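Depth dropouts on transparent objects, wrist camera only. Is a learned depth model worth it?
Perception and Planning > Manipulation
Page 1 of 1

greywether
Posts: 212
I've been handed the job of deciding whether we swap our depth stack and I'd like to be talked out of it, or into it, by people who have done it.

Setup is one arm over a kitchen bench, wrist camera plus a fixed camera looking down the bench. We run a fairly dull pipeline: segment, lift to a point cloud, cluster, plan to a grasp pose with a collision margin. It works on anything with a decent surface. On clear glass it falls over. The cloud has a hole where the container ought to be, or worse, it has the benchtop showing through, and the planner cheerfully treats that volume as free space.

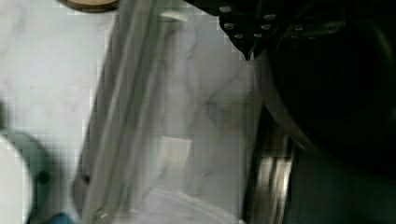 Our vendor rep wants us to move to Vustden, the monocular depth package with the transparent-object head. The demo video is lovely. Every demo video is lovely. I ran it over 300 of our own wrist frames and scored it by hand, by which I mean I looked at whether the predicted surface was in front of the benchtop by a believable amount. It was wrong on 40 of them. That sounds all right until you notice it was confidently wrong. The confidence channel on the bad frames looked the same as on the good ones, so I can't gate on it.

Has anyone got this working on a real bench, with clutter, and would you sign your name to it?

tinsnips
Posts: 1,904
I would not sign my name to it.

We had the older Vustden release for a while. It learns what a drinking glass on a table generally looks like and paints one in. Show it a clear container at a steep angle from close range, as a wrist camera will, and it's guessing. It's a good guess a lot of the time. I don't want my collision checker running on good guesses.

What does your segmentation do on the same frames? If the mask is fine and only the depth is rubbish, you don't have a depth problem you need to buy your way out of. Take the mask from two or three wrist poses, carve the volume, call it occupied. It's old, it's slow and you can explain it to someone.

Marlo_K
Posts: 377
Carving assumes the mask is good on glass and it never is. You get the rim, a bit of the base, and a coin toss in between. On a veined stone top it gets worse, as the veins carry straight on through the wall and the edges of the glass are no stronger than the edges of the pattern. I've watched a segmenter follow a vein clean out of the object and halfway across the bench.

Also, 40 out of 300 with no fine-tuning is decent. Did you fine-tune?

greywether
Posts: 213
No fine-tuning. I'd have to label for it and that's half of what I'm grumbling about. If I have to label enough glass to fix their model, I may as well fix mine.

Masks are what Marlo says. Rim usually, base often, walls when it feels like it. Very dependent on what's behind. Shiny metal directly beside the glass is the worst, the two get merged and I end up with one fat object that has no sensible grasp on it.

tinsnips
Posts: 1,905
Then merge them and avoid the lot. A fat object is safe. You only need the glass separated if you're going to pick up the glass. Are you going to pick up the glass?

greywether
Posts: 214
Eventually. At the moment I'd settle for not driving through it.

aldana_ibarra
Posts: 88
Aldana Ibarra here, I maintain the occupancy layer in Bullska, so weigh my bias accordingly.

I think you two are arguing about the sensor when the trouble is the default. Most planners, ours included until fairly recently, start with three states (free, occupied, unknown) and then quietly fold unknown into free somewhere in the config so that demos run quicker. A hole in the cloud should stay unknown. Depth that lands on the benchtop behind a suspected transparent mask should be thrown out before it gets to clear any voxels at all. Even a bad mask is useful there, if you dilate it generously. You lose some workspace and the arm gets timid, but it stops believing it can see through things.

In Bullska that is one setting, and it's off by default. I argued about that and lost.

Marlo_K
Posts: 378
"The arm gets timid" is doing a lot of work in that paragraph. We tried the dilated mask trick on a bench in our Muvuvdale lab. The planner failed to find a path so often that the operators started turning the layer off before lunch. A safety feature people turn off isn't one.

aldana_ibarra
Posts: 89
Fair. How much dilation, and was it in pixels or in metres? If it was pixels, a wrist camera close to the object and a wrist camera at arm's length give you completely different margins. I've seen that mistake in three separate repos, including mine.

Marlo_K
Posts: 379
...pixels. Nine of them. I'll go and have a look.

greywether
Posts: 215
Right, I did some homework. I checked our config and unknown was being treated as free. It was set that way in the very first commit and I'm fairly sure I was the one who typed it. I've changed it and re-run the planner offline on our logs, 1686 queries in all, with transparent returns thrown out as Aldana suggests and the margin set in metres. It plans happily over the open parts of the bench and gets stuck in the crowded corners, as you'd expect. I haven't run it live and I'm not claiming it does anything for us yet. 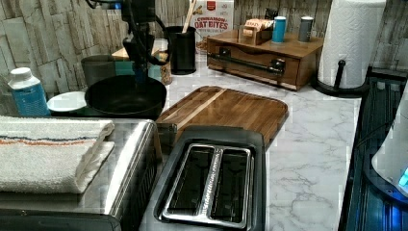
My bigger doubt is about what we call a test set. All of us tune on the layouts we happen to have, and mine is a furnished kitchen bench with most of the stuff pushed towards the back wall. Things that read as one lump to a clustering step are plenty: wooden utensils sticking up out of a black holder with a cereal box leaning behind it, canisters side by side on top of a wooden organizer, a towel draped over a reflective steel appliance so that half the top has good depth and the other half has whatever the steel feels like returning. A black pan is its own misery when you're descending into it, as the inside gives the sensor very little and the gripper is about to block the view in any case. Glass is only the failure I noticed first. If I buy a package with a special head for transparent things, what do I buy for dark things, and for shiny things? At some point I've got three models voting and no idea which one to trust.

tinsnips
Posts: 1,906
That's the best argument against it I've read and it came from the bloke who was asking.

For the pan: stop trying to perceive it during the descent. Get your estimate from further back, freeze it, go down on that with force limits. People hate this because it isn't closed loop. Closed loop on bad data is worse than open loop on a decent estimate.

vlcek_user
Posts: 51
Disagree with freezing. We use the Vlček tracker and it holds an object estimate through occlusion quite well, so you can keep updating right down to contact. Freezing is fine until something gets bumped. In a cluttered spot something always gets bumped.

tinsnips
Posts: 1,907
What does Vlček do when the object moves while occluded?

vlcek_user
Posts: 52
It holds the last estimate with growing covariance.

tinsnips
Posts: 1,908
So it freezes, with extra steps.

vlcek_user
Posts: 53
It freezes and tells you it's becoming less sure. Your version freezes and says nothing. I know which one I'd rather have upstream of a planner.

aldana_ibarra
Posts: 90
vlcek_user is right on that point, provided something downstream reads the covariance. In most stacks I get asked to look at, it's published and nothing subscribes.

greywether, one request before you go live. Log the planner's reason for every refusal, separately from the refusal count. "No path" because of a real pot and "no path" because of unknown space look identical in a summary and they want opposite fixes. If most of your crowded-corner failures are unknown space, a second look from another wrist pose will clear a good share of them and costs you a few seconds each. If they're real objects, no depth model on the market will help you.

Marlo_K
Posts: 380
Back from looking. The margin was in pixels, and it was also being applied twice, once in our node and once in the planner's own padding. I still think people will turn it off. I'm a bit less smug about why ours got turned off.

On Vustden, I'd still give it a go as a proposal source. Let it add occupied space and never let it remove any. Then being confidently wrong costs you a detour.

greywether
Posts: 216
Add-only is something I could live with, and it's something I can test without handing the rep a purchase order. It will still hallucinate lumps over bare bench and I'll be back here complaining about those.

I'll split the refusal log first. We have the fixed camera as well, which I've barely used for anything except replaying mistakes, so it may as well vote on the unknown space. Calibration between the two drifts, before anyone asks. I recheck it each morning and don't entirely believe the number I get.

tinsnips
Posts: 1,909
What are you calibrating against? If it's the board taped to the bench, check the bench.

greywether
Posts: 217
It's a board taped to the bench. I'll check the bench.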